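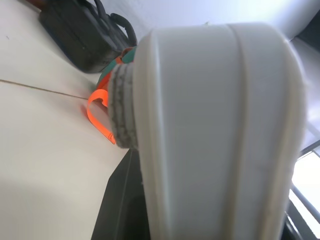 Lo naranja y turquesa, con el bolso negro detrás

De: Přemysl Malý
Para: lista Sirnel
Asunto: Re: lote de agosto, propuesta de reparto

Ayman Yammine escribió a las 21:40:

> Buenas a todos. Ya está todo en las mesas. Propongo cerrar el lote
> tal cual y mandarlo entero a Hourani, sin separar nada. Con una caja
> de 70 litros vamos sobrados y el envío de Isamden nos sale por
> 66 euros, asegurado. Si empezamos a abrir, clasificar y discutir
> cada cosa no acabamos nunca. Los estuches protegen de sobra lo que
> llevan dentro y el resto es blando o es cartón.
> ¿Alguna objeción?

Alguna tengo, sí.

Lo de "el resto es blando o es cartón" no lo compro. Hay un cuadro con cristal apoyado en la pared, con marco de madera, y no es ni blando ni cartón. Si lo metemos en la misma caja que el maletín negro rígido ya sé cómo llega. En el lote de Jukari también íbamos sobrados de sitio y hubo 4 reclamaciones.

Tampoco me convence dar por bueno un estuche por tener buena pinta. El blanco es muy liso y muy mono, en la tapa pone algo así como MiTREE, pero en el listado figura como "estuche" y punto. ¿Lleva algo dentro? Lo mismo digo de las cajas. Una caja de cartón alta y blanca ocupa lo mismo vacía que llena, y no pienso pagar por enviar aire a Hourani.
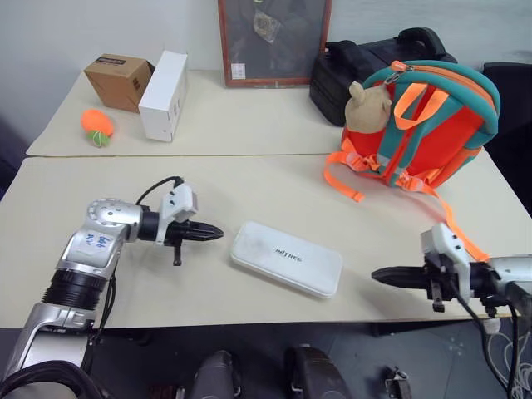 ¿Quién paga el envío si el lote se divide en dos?
Lo paga el fondo de la lista, igual que cuando va en un solo bulto, siempre que se avise antes de cerrar las cajas.

Del peluche naranja (una zanahoria, o alguna fruta, con sus hojitas verdes) no discuto: que vaya donde quepa. Pero que nadie cuente con él como relleno para el cristal, que ya os veo venir.

Y lo naranja y turquesa, el del gancho o asa curva, ¿alguien sabe qué es? En el listado no lo encuentro con ningún nombre. A mí no me vale "varios".

Mi contrapropuesta es menos cómoda: el cuadro aparte, envuelto y de canto – los estuches y el bolso se abren antes de embalar, y se apunta lo que haya. Es una tarde de trabajo. En cuanto al seguro de Isamden, cubre hasta 1.000 euros según Ayman, pero yo quiero leer qué entienden ellos por embalaje adecuado. Ayman, si tienes las condiciones, pégalas en un mensaje a la lista, que los adjuntos me llegan rotos.

Hasta entonces, mi voto es que no se precinte nada.

Přemysl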